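搜索本站 输入关键词 搜索

打印本页 | 用电子邮件发送给朋友

工作室租了半年，顶灯太刺眼，房东不让动天花板，桌面照明该怎么救？

旧书脊

各位好，我在 Cullach 租了一间屋子修旧书，兼做一点装订。屋子什么都好，窗朝北，楼下有电梯，邻居安静，就是天花板上那排灯像是从手术室退役下来的。白天还能靠窗户中和一下，一到傍晚，整间屋子白得像要给谁做阑尾手术，而我只是想补一张书角。

具体症状如下。

我的桌子在屋子中间，灯管正好在桌子上方偏后一点。坐下来干活，头的影子刚好落在书上。往前挪，影子跟着往前；往后靠，影子倒是让开了，可我也够不着书了。我试过侧着坐，坐到第三天，腰提出了正式抗议。

封面烫金的书更麻烦。金字一反光，什么都看不见，只好把书端起来在空中转来转去，找一个能看清的角度，像在菜市场验钞。皮面打过蜡的也一样。有一回我给客人看修好的书脊，客人看了半天，说“挺亮的”。我至今不知道这算不算好评。

还有颜色。我在这屋里配的纸，拿回家一看，偏黄的偏黄，发绿的发绿。补上去的那一条在工作室里天衣无缝，到了客人家窗边，就成了一块膏药。

我跟房东 Lindholm 物业谈过。他们的回信很客气，大意是：天花板不能打孔，灯具不能更换，灯管坏了请报修，灯管太亮不属于坏。合同我又翻了一遍，确实是这么写的，还写了不准在吊顶上“附着任何物品”，连胶带都算。我怀疑之前有位租客在上面挂过什么了不得的东西。

我手机里装了个测光的软件，把手机平放在桌子中间，读数是1645勒克斯。我不太懂这个数字，只觉得它很大，而且很像一个年份。把手机放到我坐着时头影落下的地方，数字立刻掉下去一大截，跳来跳去的，没记下来。

预算3000元以内，最好再少一点，剩下的我想拿去吃楼下的 Grillero。那是家烤肉馆，晚上排风口正对着我的窗户，我已经闻了半年，一次都没吃上。

想请教：

一、顶灯要不要干脆关掉，全靠台灯？

二、台灯买几盏，放哪里？

三、配纸看颜色，用什么灯泡？

四、烫金和皮面的反光有没有治？

先谢过。请不要建议我换房子，我搬那台压书机的时候已经发过誓了。

半截铅笔

关了顶灯，买盏台灯，完事。

我在地下室画了很多年的图，就靠一盏夹子灯，夹在书架上，眼睛好得很，就是最近看远处的招牌有点糊，应该是招牌的问题。

颜色的事别想太多。纸这东西放两年自己就黄了，到时候大家都一样。

另外，Grillero 的牛肋条可以，酸黄瓜别点。

旧书脊 回复 半截铅笔

谢谢。关灯试了一晚，桌上一个亮圈，四周漆黑，去拿糨糊的时候撞上了压书机的把手。酸黄瓜的情报已记下。

Sixten Sæther

你的问题我挨个碰过一遍。我早年做木版画，后来改行修地图，租过的屋子一间比一间亮，最亮的一间在 Hirkotcombe，原来是间冷冻仓库，灯是照鱼用的。鱼当然没有意见。

楼上那位说关灯了事，后果你也体验过了。我按你的顺序讲，会啰唆一点，打印链接在页首。

先别全关顶灯

人眼最怕的是桌上很亮、周围很黑。你一抬头，瞳孔放大；一低头，又得缩回去，一个晚上来回折腾几百趟，不累才怪。所以顶灯要留，但要少留。

去看看门口的开关。这类屋子常常是一排灯分两路，一路靠窗，一路靠墙，只是开关面板上没写，租客又都习惯一巴掌全拍下去。你逐个按一遍，也许离桌子远的那一路可以单独亮着，头顶那一路关掉。要是真的只有一个开关，那就把桌子挪开。

挪桌子这件事我要多说两句，你那台压书机不用动，动桌子就行。现在灯在你后上方，头当然挡光。把桌子转个方向，让灯管落在你的左右两侧，或者落在桌子对面偏前的位置，影子就往你怀里倒了，不会盖在书上。挪之前先蹲下来看看插座在哪里，我有一次挪完了才发现电线要横穿过道，后来那条线绊倒过我本人、我的房东和一位来送裱框的先生。房东那次对我的续租很不利。

挪完坐下来，右手握一支笔，笔尖点在纸上，看笔影往哪边倒。影子倒在手掌那边就对了；倒在你正要看的那一边，再转一转桌子。这个办法不要钱，也不用手机。

台灯要2盏

一盏不够，你会把一个影子换成另一个影子。两盏一左一右，从两边斜着打过来，一盏的影子由另一盏填掉。惯用右手，左边那盏亮一点，右边那盏暗一点，当补光用。两盏一样亮也不行，每样东西都会长出两条同样浓的影子，切纸的时候你会盯着两条刀影发愣，不知道该信谁。

买长臂的，带夹子或者重底座，灯头能平着转的那种。短臂的学生灯不要，它只照得到自己的脚。灯头最好宽一些，条形的也行，光源面积大，影子边缘就软。那种一粒小灯珠缩在金属罩里的，照出来的影子跟刀裁的一样，拿来审讯很合适。

夹灯之前看一下桌沿。我见过有人把夹子夹在翻盖桌的活动板上，一掀桌板，灯就向他鞠了一躬，灯泡碎在胶盆里。那盆胶后来没人敢用。

灯头的高度，坐直以后，应该看不见发光的那一面。如果你一抬眼就看到灯珠，再好的灯也白搭。往下压一点，或者往外推一点，让灯罩的边挡住它。

看颜色的灯和干活的灯分开

这一条最多人省，省完最多人后悔。

灯泡包装上有两样东西要看。一样是色温，3000开的偏黄，晚上干活舒服，喝茶也好看，但拿来配纸就是给自己挖坑：米白和浅黄在它下面是一对双胞胎，到了窗边是一对仇人。配纸请用接近日光的，包装上一般写“日光”或者“正白”。另一样是显色指数，越靠近一百越好，写得含含糊糊的就当它不好。商家对自己的优点很少含糊。

所以我会这么配：干活的两盏用中性的，另备一盏日光色、显色好的，平时收在柜子里，配纸的时候才拿出来。拿出来的时候，把别的灯全部关掉，包括顶灯。两种颜色的光混在一起，等于什么也没测。

配完再拿到窗边看一次。你窗户朝北，这是老天爷给的，北窗的光一天里变化最小，画家付大价钱租北窗，你已经付过了，请用起来。趁上午看，别等傍晚。阴天晴天各看一眼更好。还有，看颜色时穿件灰衣服或者黑衣服，我有一年冬天天天穿一件橘红毛衣，那批地图补出来都有点像得了黄疸，因为毛衣把光反到了纸上。毛衣是我岳母织的，不能不穿，所以我后来在外面套了件工作服。

桌面也有份。如果你的桌面是鲜亮的颜色，铺一张灰卡纸。切割垫多半是绿的，配色时翻过去，或者挪走。你说配出来发绿，我头一个怀疑的就是它。

反光怎么治

反光治不了，只能请它去别处。

镜子一样的表面，光从哪边来，就往另一边同样的角度弹出去。你看见一片白，说明你的眼睛正好坐在它弹出来的路上。所以要么动灯，要么动书，要么动你的头。前两样比较省腰。

灯从你的左右两侧、很低的角度扫过来，亮光会往对面的侧边跑掉，烫金字反而清楚，皮面的纹理也会站起来。顶灯最不讨好，它直直地砸下来，碰上弧面，总有那么一小条正对着你的眼睛。书脊就是弧面，所以你的客人说“挺亮的”，他没有说谎。

银亮的圆筒形东西，被顶上的灯一照，亮的那块就白掉了，表面上有什么都不好认；旁边黑的东西还是黑的，该看不清的照样看不清。亮面嫌光多，暗面嫌光少，一盏顶灯两头得罪。
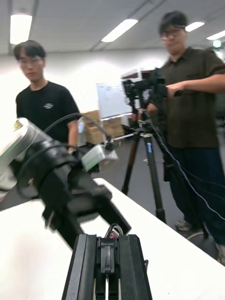 省钱的土办法

预算有限，先别急着把3000元花光，有几样东西家里就有。

一块白色泡沫板，或者一块裱了白纸的硬纸板，立在桌子的暗面一侧，就是一盏不用插电的补光灯。立不住的话，后面拿两个书立顶着，你是修书的，书立总有。先用这个试几天，说不定第二盏台灯都可以缓一缓。但我猜你最后还是会买，白纸板有个毛病，走过去一定会碰倒，而且专挑胶没干的时候倒。

一张描图纸或者硫酸纸，挂在灯头前面，光就软了。记住是挂在前面，离灯远一点，不要裹在灯上。发热的灯泡裹纸是另外一门手艺，归消防队管。发光二极管的灯虽然不太烫，灯座后面那一截还是烫的，摸过的人都知道。

你们合同说吊顶不准附着任何物品，没说地上不准立东西。找一个落地的衣架，或者拍照用的灯架，架到桌子斜后方，横杆上搭一块薄白布，就能把顶灯挡掉一部分，光也散开了。布不要碰到吊顶，也别挡住喷淋头和烟感。万一 Lindholm 的人来巡视，你就说这是衣架，上面搭的是布，两句都是实话。

手机测光那个数字，别太当真。手机的感光元件本来是用来决定屏幕要不要变暗的，它对自己的副业没有什么责任心。1645这个数，你只拿来跟同一部手机、同一个位置的另一个数比。挪完桌子再测一次，头影那里和桌子中间差得小了，就是进步。绝对值嘛，修书这种细活确实需要亮一点，但亮到眯眼就过头了。

还有一件事跟灯没关系。旧书怕光，尤其是染色的布面和手写的墨水。干活的时候亮，干完了盖上。我见过一本在窗台上晒了一个夏天的书，封面上留着一个杯垫的圆印，颜色倒是很均匀。

旧书脊 回复 Sixten Sæther

刚去按了开关。四个键，我租了半年，只知道有一个。最右边那个管靠墙的一路，中间有一个按下去什么也没发生，希望没有在别人的屋子里发生什么。

切割垫也确实是绿的。我盯着它看了一会儿，它也没有要道歉的意思。

桌子转了九十度，影子跑到怀里来了。腰那边暂时撤回抗议。

灯下无影

上面那位讲得很全，我只补几处，外加一点不同意见。

第一，两盏灯一亮一暗，我同意，但不必买两种。买同一款，带调光的，一盏调低就行。同一款的好处是颜色一致。不同牌子都写“中性白”，放在一起一盏发粉一盏发青，左手和右手像是两个人的。调光要注意，便宜的灯调低了会频闪，肉眼不一定看得出来，拿手机对着灯开慢动作录像，画面里有条纹滚来滚去的就退货。

第二，日光色那盏收在柜子里，道理上很对，实际上你收三次就不收了。我的那盏现在就在桌上，跟另外两盏挤在一起，开关上贴了一小块红胶布，免得拍错。懒人要承认自己是懒人，然后按懒人的标准布线。说到布线，三盏灯、一个电熨斗、一个热胶锅，别全插在一个拖线板上。熨斗和胶锅单独走墙上的插座。

第三，偏振片。拍烫金封面给客人看的时候，镜头前加一片偏振镜，转一转，皮面上的反光能去掉不少。金字这种金属面只靠镜头前这一片不太管用，得灯上也加一片，两片配着转。干活用不着，专给拍照。如果你不接网上的单子，这条可以当我没说。

第四，年纪。提问的人没说自己多大，我也不问。要是过了某个岁数，先去配一副看近处的眼镜，再来谈灯。我为了看清一本袖珍圣经的书口，前后换了好几盏灯，花的钱够配几副眼镜的，最后验光师看了我一眼，问我平时怎么过马路。

第五，放大镜灯不要急着买。就是圆圈里一块放大镜、周围一圈灯的那种。它照皮面的时候，会在皮面上留下一个完美的光圈，你走到哪里它跟到哪里，圣洁得很，什么都看不见。补虫眼可以用，看烫金不行。

我不同意的是那块搭在衣架上的布。粉尘、纸屑、皮屑都会落上去，你一开门，再一起落下来，落在刚刷过糨糊的纸上。要搭，勤洗。或者用硬一点的半透明塑料板，擦一擦就行，只是灯架要选稳的。

Sixten Sæther 回复 灯下无影

布的事我接受。我的布是十月挂上去的，刚才抬头看了一眼，已经不能叫白布了。

调光那条也对，我那时候的灯只有开和关，外加一个接触不良。

旧书脊

回来报个账，也许以后有人搜得到。

买了两盏同款的长臂灯，带调光，慢动作录像检查过，没有条纹。配了一只日光色的灯泡，装在家里带来的旧灯座上，开关上贴了红胶布，果然没有收进柜子。灰卡纸两张，泡沫板一块。一共1732元，比预想的便宜。衣架没有买，关掉头顶那一路以后，好像也不需要了。

桌子中间现在比原来暗一点，头影那里比原来亮得多，两个数挨得很近。眼睛舒服，晚上做到九点也不发酸。

烫金按照低角度侧光来，字看得清清楚楚，连我自己烫歪的那一个也清清楚楚。这一点事先没有想到。

颜色还在摸索。昨天配了一条书脊纸，在日光灯泡下面合适，早上拿到北窗边看，也合适，带回家放在饭桌上看，又偏了一点。后来把家里饭桌上的灯泡拧下来看，很黄。打算跟客人交代一声，请他在窗边看书。

物业来过一次，为的是我报修了那个按下去什么也没发生的开关。师傅拆开看了，说后面没接线，装回去了，让我别再按。

Grillero 也去了，牛肋条很好。酸黄瓜是送的，躲不掉。

半截铅笔

我就说买盏台灯吧。

打印本页 | 用电子邮件发送给朋友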